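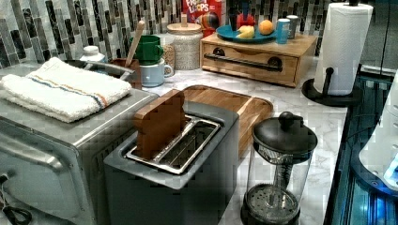
OK, so the short version of this talk is that we spent most of February trying to decide between two sets of gripper fingers, and ended up arguing about cameras. I'm going to tell it in that order, because that's how it happened to us. The two sets are the Josen fingers, which are stiff and narrow, and the Thambiah fingers, which are soft and a good bit wider. Same arm, same wrist, same kitchen counter at Drevarholm. Our favorite test was the toaster. Look how far the toast stands up out of that rear slot – plenty to grab, right? That's what I told everybody. I figured we'd have it done before lunch and move on to the hard stuff.

(Pause here. Ask who in the room has tried picking something thin out of something narrow. There are usually a few pained faces.)

So, how we ran it. We did 400 grasps per finger set, split across the toast, the fruit on the plate and the cans. Tiago Vilela wrote the trial order and shuffled it, and he wouldn't let me see it ahead of time. Good call on his part, I would have cheated without meaning to! Each grasp got a yes if the object came up and stayed up, and a no for everything else. Nudges that knocked something over got their own column. I wish we'd split that column further, more on that if somebody asks.

The Josen fingers loved the toast. Flat sides, parallel jaws, close and lift, done. They were miserable on fruit. An apple would sit between the tips looking perfectly secure and then squirt out the second the arm sped up. The Thambiah fingers were the opposite. You could be sloppy with an orange and they'd wrap around it and keep it. But with the toast they'd brush the top of the toaster on the way down, and then the whole toaster would slide, and the next grasp would be off too. Lourenço Carrilho ended up shaving 2 mm off the outside of the pads with a hobby knife, and I'll admit that helped more than anything I did in software that week.

(Don't read the numbers off the table. People can see the table. Just point at the fruit row.)

Now the cameras, which is the part I really want to get to. We had a low view across the counter and a view straight down from above, and for the first half of the trials we planned from the low one only. It looks nicer. You can see the face of the cereal box, you can see the mugs stacked up, it feels like the way a person would look at a kitchen. What it's bad at is telling you how far back anything is. The cutting board is half hidden behind the toaster, and our depth guesses back there were just garbage.

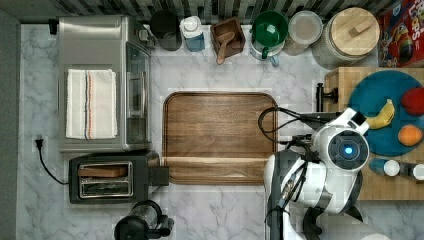 Top view with the arm in. Fruit plate on the right, toaster on the left.

From up there the cutting board is one big clear rectangle and the gap between things is right there to be measured. It's also the view where you can tell where the fingers are pointing, and on the low camera I'd been guessing at that from the angle of the wrist. Once we planned from the top and used the low view only to check height, the misses on the plate dropped for both finger sets. Both! That was a little embarrassing, as I'd already drafted a long email about how the Josen fingers were no good for round things. Some of that was the fingers. A lot of it was us aiming at the wrong spot.

The top view has its own problem, and please say this out loud, I forgot last time. Anything tall turns into a circle. A French press, a canister, a mug with another mug under it – from above you get a lid or a rim and very little idea of how high it goes. We clipped a few things that way. So you do want both, and you want them calibrated to each other every morning. We went 16 days without recalibrating, and I don't recommend it.

Quick word on the controller. We ran the Premard in position mode for the first finger set and then switched to force mode partway through the second, and yes, I know. Tiago has already told me. We went back and reran the Josen trials in force mode so the comparison would be fair, and the toast results barely changed. The fruit got better. If you only have the patience to change one setting, turn down the closing force and let the fingers take their time. 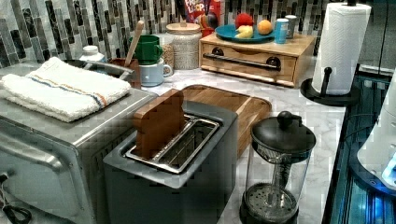 The other thing with force mode is that you get a contact signal for free. When a finger pad touched the edge of a slot on the way down, we could see a bump in the log and back off before anything slid. We set the threshold by hand and it took a whole afternoon of fussing. Too low and the arm got scared of its own cable tugging, too high and you've already shoved the toaster.

Money, if it comes up: we had $3000 for the whole comparison, and fingers plus spare pads ate most of it. Second camera was one we already owned.

What I'd do if I were starting tomorrow: sort out the views first, then the force setting, then buy fingers. For a counter with mixed stuff on it I'd take the Thambiah set with the pads trimmed. If all you ever lift is flat things, get the Josen.

(Leave time for questions. Somebody will ask about suction. We haven't tried it yet, Lourenço wants to.)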